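**Product corner: the Nosus two-arm bench kit, now with its simulated room**
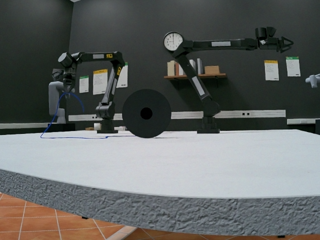
*The Nosus bench in simulation, with both arms and the black disc on the table.*

From August, Rostberg offers the Nosus kit in two parts. You can buy the complete bench with 2 arms, or you can begin with the simulated room only and decide about the hardware later. Our workshop in Drimidstead has used the simulated room for 4 weeks, and Nazanin Karimi asked me to write down what we think of it.

The room license costs 670 per seat for one year. A team license is 2,160 and has no limit of seats inside one building. For us the team license was the better choice, as the evening group also wants to try its programs at home.

Installation was simple. The room opens with the table ready and the arms already in their places, so a new user can move a joint in the first minutes. I like that the makers did not leave the background empty. There is a clock on the wall, a shelf with books and boxes, and notices with small text. When we test a vision program, these things disturb it in the same way as a real workshop would, and we found two mistakes in our detection code because of this.

The blue cable was for me the most interesting part. It hangs down from near the left wrist and then lies across the table, and a motion plan which forgets it will look fine on paper only. The manual has a short chapter about cable settings – please read it before you change anything, the default values are good.

Some points are less good. The disc is flat black and the arms are mostly black too, so our color-based tracking lost it often when a gripper came close. Ariel Lumanlan solved this by changing the disc material to a lighter one, but the menu for it is hard to find (Objects, then Surface, then Advanced). Also, the program takes a long time to close, and the help pages are not complete for the right gripper.

Support answers by email, in our case always before the next morning.

Members who want to try the room can use the second computer in the workshop after 5 p.m. Please write your name in the list at the door, and save your work in your own folder – the shared one is deleted at the end of each month.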